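**Kutix hand-held gripper, kit version**

Kutix is a two-finger gripper you carry by hand, designed by Borislav Bošković and built in the shared workshop at Prarum. It records how a person picks things up, and the recordings are used to train an arm. The kit comes with all printed parts, screws, the camera mount and a label sheet. You supply the camera and a battery pack.

Assembly takes 2 evenings if you have soldered before. Print settings are in the build notes, along with the drilling template for the faceplate. Take care with the trigger spring - it goes in before the side arms.

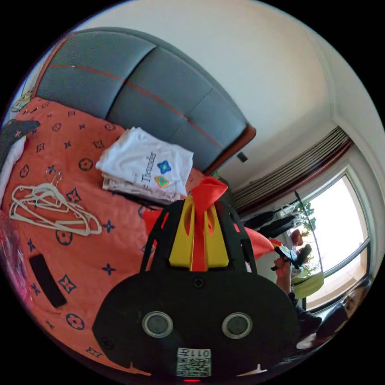 Most builders start with clothes. Folded shirts are harder than they look, and hangers catch on each other, so keep early sessions short and check the files before you record more. Vitalii Derkach wrote the calibration script and keeps it up to date. Run it again any time you move the camera mount.

**Details**

- Part number: 791
- Parts in the kit: 168
- Spare finger pads: 3 pairs
- Arm adapter: Gralell, sold separately

Kits ship from the workshop in December.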